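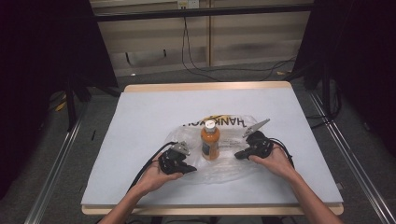
A reader at the Odcombe branch reported that her notes on a long mystery had vanished when she returned the book, and asked whether they could be brought back. They can, provided that the reading journal was switched on before the loan ended. The steps in this section explain how to set up the journal, how to protect the notes in it, and how to restore them after a title has gone back to the library.

4.2 Setting up the reading journal

The reading journal is part of the Breltgate catalog and is open to all cardholders in the Gindau library district. It stores notes, ratings and reviews for novels borrowed in print, as e-books or as audiobooks.

1. Sign in to the catalog with your card number and PIN.

2. Open My Account and select Reading Journal.

3. Select Start a Journal. The journal opens with an empty shelf named Current Loans.

4. Choose who may see your entries. The settings are Private, Branch and District. New journals are set to Private.

5. Select Save. Titles now on loan to you appear on the shelf within 2 hours.

Note: Titles borrowed before the journal was started are not added. To enter an older title, search for it in the catalog and select Add to Journal on its record page.

4.3 Writing a review

1. Select a title on your shelf, then select Write a Review.

2. Enter the text. A review must contain at least 40 words. Shorter remarks may be saved as notes, which are never shown to other readers.

3. If the review gives away the ending, the identity of a culprit or the death of a main character, mark the passage and select Hide Plot Details. Other readers will see a gray bar until they choose to open it.

4. Select a rating from 1 to 5. The rating may be left blank.

5. Select Post, or select Keep as Draft to finish later.

Caution: Changing the journal from District to Private removes your posted reviews from public view at once. Changing it back does not post them again - each review must be posted separately.

4.4 Restoring notes after a return

1. Open Reading Journal and select Past Loans.

2. Find the title. Books in the Marchetti Collection are listed under the name of the collection, then by author.

3. Select Restore Notes. Page references are kept for print editions. For audiobooks, the chapter is shown in place of the page.

Note: Past Loans holds the last 134 titles. Older entries are removed as new ones are added. Readers who wish to keep them should select Export before the shelf is full.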